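When the robots came to work at Landeg
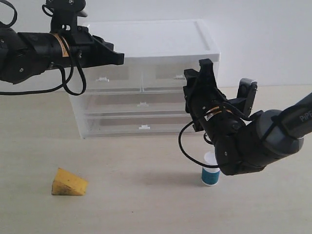

Two robot arms at the practice table, with the drawers, a cup and a yellow wedge that looks rather like cheese.

Have you ever been asked to put everything back in the right drawer? Then you already know quite a lot about the job that people do at Landeg, which is a big, long, rather draughty building where things get sorted, packed and posted. If your school has ever ordered a box of paint pots or a set of plastic animals for counting, it may well have come from somewhere very like it.

There are 124 grown-ups working at Landeg, and for a long time nearly all of the sorting was done by hand. A person would stand at a bench, pick up an object, look at it, decide where it belonged and pop it in. Then they would do it again, and again, right through until the bell went for lunch. On a busy day in June, when the schools are all getting their orders in before the holidays, one bench had to deal with 509 objects before teatime. Imagine how your arms would feel!

So the people who run Landeg decided to try some robots. They called the project Pumska. (It doesn't stand for anything. Somebody liked the sound of it, and by the time anyone thought of a better name it was already printed on the mugs.)

What does a robot arm do?

You might be thinking of a robot with a face and two legs that says "beep". The robots at Landeg are just arms. Each one has joints, a bit like your shoulder, elbow and wrist, and at the end, where your hand would be, there is a gripper. Some grippers have two fingers that come together to hold something, and that is all the fingers they get. Try picking up a pencil using only your thumb and one finger. Easy enough? Now try it with a sock, and then with a grape, without squashing the grape. You will soon see why robots need a lot of practice.

The practice goes on at a table in a quiet room, well away from the busy part of the building. Small things are put out for the arms to work with, and the people teaching them keep changing what is on the table and where it goes. A cup is a different shape from a wedge, so it has to be held in a different way. Drawers are trickier still. You have to get hold of the little handle, pull gently and straight, and stop before the whole drawer lands on the floor, and I expect you have got that wrong once or twice yourself. I certainly have.

What happened to the people?

This is the question children ask most often when they come to visit us, and it's a very good one. When a machine starts doing part of a job, the people who did that job before can feel worried, and it would be silly to pretend they don't. Some of the people at Landeg were worried. They wanted to know whether they would still be needed, and whether they would have to learn lots of new things, and whether the robots would be noisy.

Well, the last one was simple, as the arms make only a soft whirring sound. The others took more talking about. In the end, 43 people had their jobs changed. Some of them now teach the arms, by guiding them through a movement over and over until they can manage it on their own. Others check the boxes before they are closed, and some moved to the mending room, which is called Wama and has the best radiators in the building. A few people decided they would like to do something else altogether, and left.

Not everybody likes the change. One packer told us she misses chatting across the bench, because the benches are further apart now. Another said his sore shoulder has stopped hurting and he can play skittles again.

Things robots still find hard

Shiny things, see-through things, floppy things, and anything that has got tangled up with something else. When an arm gets stuck, it stops and waits, and a person comes over to sort it out.

Some words to remember

Automation: using machines to do work that people used to do.
Gripper: the part of a robot arm that holds things.
Joint: a place where the arm can bend or turn.

Something to try at home

Ask a friend to be the robot. Give them 2 spoons to use as a gripper and tell them, one small step at a time, how to put a toy in a box. They must do exactly what you say and nothing more. Then swap over.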